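Thursday, January 31, 2002

Last day of the month and I finally did the desk! I've been promising myself since New Year's that I wouldn't go into February still digging for a lip color every morning with one shoe on, and with the afternoon off and Pouran Parsa not coming over until seven I ran out of excuses.
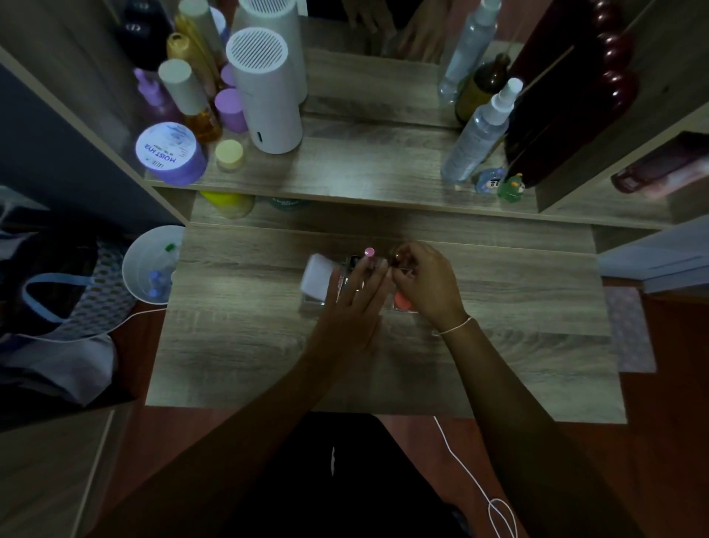 Chie Takagi
Diary keeper, Surneck

So. The clear organizer stays on the desk, that was decision number one. I had big ideas about moving it up onto the shelf with the bottles, but the shelf is full and I am not giving up my big purple jar for anybody. I go through that stuff like water in winter (the radiators in this building are brutal, my knuckles crack if I even look at them). The little yellow jar can stay next to it. Everything else up there I wiped under and put back pretty much where it was, which I know is cheating.

I did throw things out, though. Two eyeliners that had turned to chalk, a foundation I bought in August when I had a tan, and a sample from the Montoya counter that smelled like crayons. Then I sat there feeling so virtuous that I got up and made toast.

Called Mom while I ate it. She wants to know if I'm still paying 275 for the storage place out on Doreck Road and I said yes, and she did the sigh. She's right. Half of what's in there is Grandma's dishes and I have no idea what the other half is.

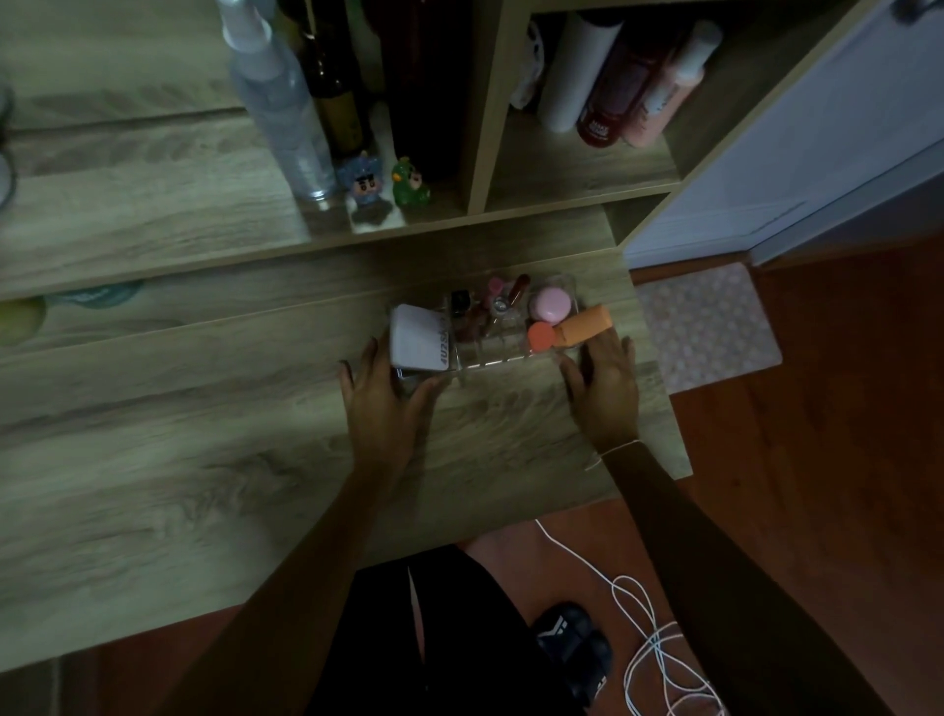 I keep going back and forth about buying a proper set of drawers. Furnetti has a little one on sale for 30 dollars and it would fit beside the bed, but then I'd fill it, I know me. Besides, the organizer is doing fine now that the lip stuff stands up in the middle, with the pink compact at the back on the right and the coral-orange one in front of it. The white square one goes at the other end. If I can keep it that way for a week I'll let myself think about the drawers again.

Pouran showed up at 8 in the end, with soup, and didn't notice a thing until I dragged her in to look. She said very nice and asked if she could borrow a lipstick. It's raining again and I still have to iron something for tomorrow.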